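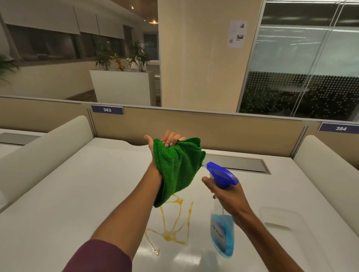

Spray and microfiber, white desk, yellow spill.

Thread: Diluting concentrate for spray bottles, hard water

clilton_dan
2019-02-23
I mix a neutral floor concentrate at 1:50 for desks and counters. Tap water here is hard and I get a gray film on white laminate once it dries. Going to 1:200 reduced the film but grease stays put. Is the film surfactant or minerals?

wesex49
Minerals. Mix one bottle with distilled water at the same 1:50 and do half a desk with each. If the film goes away on the distilled half, you have your answer.

Balar_K
Disagree. 1:50 is too strong for a surface nobody rinses. Most of what you see is dried surfactant. Wipe again with a cloth dampened in plain water and look at it under a low lamp.

wesex49
He already went weaker and the film was only reduced. Something else is left behind.

Balar_K
Or his cloths are loaded with fabric softener. That smears at any dilution.

clilton_dan
No softener. Cloths go in at 140 F with half a dose of detergent, tumble dried on low.

Cinzia Bortolotti
Both can be true. Hard water ties up part of the surfactant and leaves its own solids. I ran into this at the Ametepe building and ended up at 1:100 in distilled, with a second dry cloth. For colored spills (mustard, curry, highlighter ink) blot first, then spray the cloth. Spraying the spill spreads it, and some yellow dyes will stain laminate at the seams.

Balar_K
Spraying the cloth wastes product. I spray the surface and wait 30 seconds. Contact time matters more than where you aim.

Cinzia Bortolotti
On grease, yes. On dye I would not wait.

clilton_dan
Did the half-and-half test. Distilled side is clearer but not clean — a plain water wipe took off the rest. Trying 1:100 next.

wesex49
Label the bottles with the ratio and the mix date.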